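Community News | Tamness

New floor gets its first outing at Tamness hall

The back room at Tamness hall is open again, and what a difference a new floor makes! Work finished in May after 15 days, and the old brown boards that caught so many heels are now a thing of the past. The new floor is a pale one, chosen by users of the hall from samples pinned up in the lobby, and it makes the whole place feel bigger.

Kristof Dewulf, who runs the chair-based exercise class, was among the first through the door. "I keep looking down at it," he said. "We've waited 23 years for this and it's lovely — my lot were thrilled."
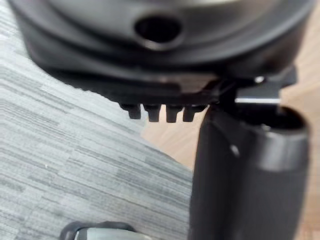
What's on next

The tea dance is back at 5 pm on the first weekend of the month, with room for 100 people, and Fatos Radulović will be playing records again. Soft shoes please, and no stilettos! Anyone wanting to book the room for a party or a class can ring the hall office in the mornings.

We use cookies to improve your visit. Accept all | Manage settings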